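Stainless steel work surface

A stainless steel work surface is a table, counter, bench or tray made wholly or partly from stainless steel sheet. Such surfaces are used in commercial kitchens, hospitals, laboratories, packing rooms and workshops, and to a lesser extent in private homes. They are valued for resisting rust, standing up to heat and being easy to wash down.

Material

Stainless steel is an alloy of iron and chromium, often with nickel and small amounts of other elements. The chromium reacts with oxygen in the air and forms a thin, invisible layer on the metal. When the surface is scratched, the layer normally forms again on its own, so the steel does not need paint or plating to keep it from rusting.

Most tabletops are made from one of 2 families of stainless steel. The first contains nickel and is usually not magnetic, or only slightly so. The second has little or no nickel, costs less and will hold a magnet. The second is common in shelves and undershelves, where contact with salt and acids is less frequent. 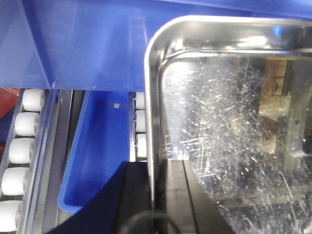

Finish has a large effect on how a surface ages. A brushed finish has fine parallel lines made with an abrasive belt, and light wear blends into them. A mirror finish is smooth and reflective when new but shows every mark. With regular use both tend toward a duller, more even look, sometimes called a patina by kitchen fitters. Fine scratching of this kind does not weaken the metal. Deep grooves are more of a concern in food work, as they can hold dirt that a quick wipe does not reach.

Construction

A typical table consists of a top, a frame and legs. The top is bent from a single sheet, with the edges folded down to stiffen it and to hide the sharp cut edge. Rolled rims are used on trays and on some counters. A raised edge along the back, called an upstand or backsplash, keeps liquids from running down the wall.

Thin sheet drums and flexes when things are set down on it. Makers deal with this by gluing a board to the underside or by welding steel channels across it. Channels are preferred in wet rooms, where a board can swell. Legs are usually square or round tube and end in feet that screw in and out, so the table can be leveled on a sloping floor. Parts may be welded, bolted or held by set screws.
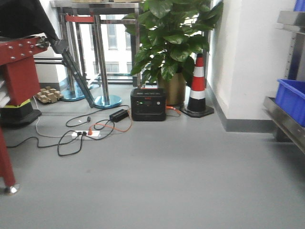

Stainless steel table structure and stand on an epoxy-coated floor.

Use in workplaces

In kitchens, steel surfaces are laid out by task, with separate areas for raw and cooked food. In packing and sorting rooms they are often combined with plastic bins and racks. The Gruvodden packing hall, fitted out in stages beginning in January, has 654 bins on steel frames and 7 long sorting tables. The Dondgate depot uses a similar layout with deeper shelves.
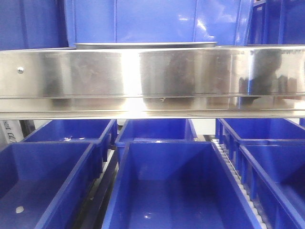 Sizes vary by country and maker. The Fesiteck 911, a bench sold for light assembly work, comes with a flat top and no upstand so that it can be used from both sides. Sowah makes a folding version for markets and outdoor catering.

Noise is a common complaint. Rubber mats, cutting boards and sound-deadening pads under the top all reduce it. Glare from overhead lights can also be tiring, and a brushed finish is often chosen for that reason.

Cleaning and care

Warm water and mild detergent are enough for daily cleaning. The surface is wiped along the grain, rinsed and dried to prevent water spots. Vinegar diluted with water removes light mineral deposits.

Chlorine bleach is the most frequent cause of damage. Left to stand, it can break down the protective layer and cause pitting – small holes that are hard to remove. Steel wool should also be avoided, as it leaves particles of ordinary iron that rust and stain the surface. Nylon pads are used instead.

See also

Countertop
Sheet metal
Surface finishing
Workbench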